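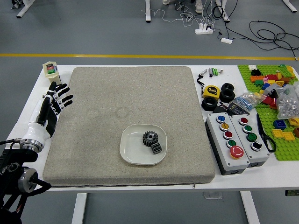
Who Helped in Uldale: Neighbors and the July Flood

Project report, Community Studies, spring term

Background

Uldale is a river town of 3000 people. In July the Rorik River came over its bank on the east side and water entered houses on Mill Lane, Brorik Street and the lower end of Station Road. The water was in the streets for 2 days. The power was off for longer than that in most of the houses, and the bridge stayed closed to cars until the county had checked it.

The newspapers wrote mostly about the rescue boats and the National Guard trucks. I live on the west side, which did not flood, and what I remember is people walking past our house toward the bridge with mops and coolers. I wanted to find out what kind of help people on the east side got in the first week, who it came from, and whether they had known those people before. The last question is the one I was most interested in.

My questions were:

What help did people receive in the first week after the water came up?
Did it come from an agency, a group, or a private person?
Did they know the helper before the flood?
Are they still in contact?

Reading

I read the county's flood report, the town meeting minutes from July to October, and four articles from our course list about how people act in disasters. The articles mostly agree that panic and looting are rarer than people expect and that the first help usually comes from whoever is closest. Two of them also say that this early burst of help drops off quickly, and that people who were isolated before a disaster are often missed. I used that second point when I wrote the interview questions.

The town minutes were less useful than I had hoped. They record decisions about road repair and dumpsters but say very little about what residents did. The July minutes have a single line thanking "all those who assisted."

Method

I wrote a one-page paper form with nine questions and left copies at every house on the three streets that took water. People could mail the form back, drop it in a box at the library, or leave it in a box on the counter at Adamczyk Hardware. I got 108 forms back. The hardware store box brought in more than the library box did, probably from people who were in the middle of repairs and were there anyway.

The last line of the form asked if the person would be willing to talk. From those who said yes I picked 20, trying to get a mix of ages and a mix of renters and owners. Most interviews took place at kitchen tables and lasted less than an hour. I took notes by hand and typed them up the same evening. I did not record anyone. People were told they would not be named, and I have changed a few small details, such as a job or the number of children, so that they can't be picked out.

I also asked to speak to the county emergency office. They answered by email and sent me the flood report but did not have time for an interview.

What people received

The most common kind of help on the forms was physical work: carrying furniture out, pulling up carpet, shoveling mud. After that came food, then a place to sleep, then the loan of equipment. Pumps and generators were mentioned many times, often with a note about how long the person had to wait for one. One pump belonging to a family on Brorik Street went to six houses. The family kept a list on their garage door and people crossed themselves off when they were finished.

A smaller group of answers was about things that are harder to put in a category. A man said a neighbor drove his mother to dialysis by the long route every time she had to go while the bridge was closed. Another person wrote only "she sat with me." Several people said someone made phone calls for them, to the insurance company or a landlord, because they were too tired to be on hold. I had no box for this on the form and they wrote it in the margin. If I did the form again I would add one.

Who it came from

Nearly everyone who answered had help from a private person. Agencies and groups came later in the week. This does not mean the agencies did badly. Several people in the interviews said the rescue crews were calm and polite, and one woman still has the blanket she was given in the boat. The crews were there for the dangerous part and then had to go to the next town down the river.

The help from private persons came mostly from people living within a few houses. The rest was relatives, coworkers, church members, and people from the west side who walked over without knowing anyone. I had expected relatives to be first and they were not. Many relatives lived across the river and could not get a car over the bridge.

Did they know each other before?

On the forms, the usual answer was "a little" or "to say hello to." In the interviews I asked what that meant. One man said he had lived across from his helper for eleven years and knew the helper's dog's name but not the helper's. A woman on Station Road had been in a disagreement with the people next door over a fence, and they were the ones who carried her freezer up the steps. She said the fence has not been discussed again. It is still in the same place.

Some people had nobody come. They are a small number on the forms, but I think they are more in real life, since a person who was left out may not want to fill in a form on the subject. Of the people I interviewed, three had little or no help in the first days. Two of these were renters who had moved in that spring. The third was an older man who told people at the door that he was fine. He said to me that he was not fine, but the first person who asked was somebody he didn't like, and after that he kept giving the same answer.

Are they still in contact?

My interviews were done the following winter. A bit more than half of the people I talked to said they now speak with their helper more than before. Others said it had gone back to the way it was. Nobody I talked to seemed upset about that. A few said it was awkward to be thankful to someone for so long, and one woman said she crosses the street sometimes because she never returned a set of towels.

How people felt about being thanked

I added this part after the fifth interview because it kept coming up. In October the town held a thank-you supper at the school and gave certificates to the fire department, the road crew and a list of residents. Some people who helped were not on the list. When I asked helpers about it, most said they didn't mind, but several brought up the list before I did. The word "hero" was used on the banner and most of the helpers did not like it. One said she had carried some carpet and gone home for lunch. A man who received a certificate said he was glad to have it and had it framed, and I think that should be reported too.

Problems with the study

Only people who still live on the three streets got a form. Families who moved away after the flood are not in it, and they may have had the worst time. The form was only in English. I also grew up in Uldale, and people may have been kinder about the town when talking to me than they would be to an outsider. I knew four of the people I interviewed.

People were also remembering events from months before. In two cases a husband and wife disagreed about which day the pump arrived.

Suggestions

I was asked to include suggestions the town could use.

The town could keep a list of who owns a pump or generator and is willing to lend it. The library has offered to hold the binder.

Each block could have one person who knocks on every door, including the doors of new renters, and who goes back a second time to anyone who says they are fine.

The emergency office could print its phone number on the water bill. Many people did not know there was a county office.

A copy of this report and a blank copy of the form are at the Uldale library, in the local history drawer. The interview notes are not included.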